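May 2023 | By Parveen Durrani

Damilola Sani met me at the door of Lodhi in socks, and within a minute so was I (house rule!). She rents out slides to guests here, up to 50 pairs on a busy night, and she has opinions about all of them.

"Plain ones last," she told me. "Wide strap, thick sole, done. The fancy buckles were gone by December."

We talked at the big table where she sorts returns – pairs first, strays after.

"I hate a stray," she said. "I'll hang on to it for months."

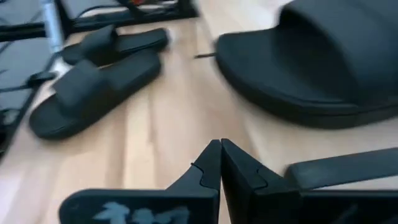

So how does she clean them? "Warm water, dish soap and an old toothbrush, then I stand them up to dry overnight. Never on the radiator."

Recent
Manee Jaidee on mending slippers
Coat hooks at Grurkumis
191 odd socks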